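Fruit sorting day brings a crowd to Plukavari

Neighbors packed citrus and tomatoes for the Prantl food shelf this April, and what a turnout! 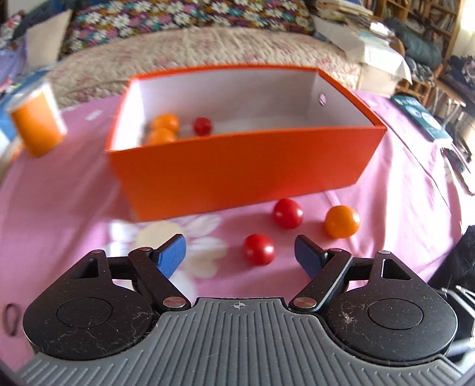 Ottilie Koller started the drive with 29 households and now has 30. She loves a bright orange box with a white inside, set on a pink cloth.

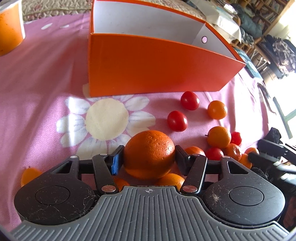

Oranges and cherry tomatoes on the table.

Pickup opens at 9 a.m. 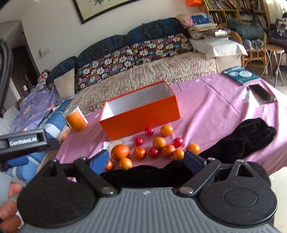 1 min read

Bring your own bag.

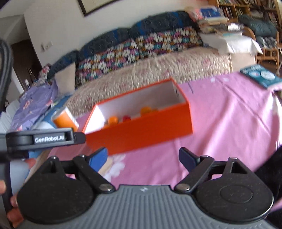
How to join

Call Burgi Gasser.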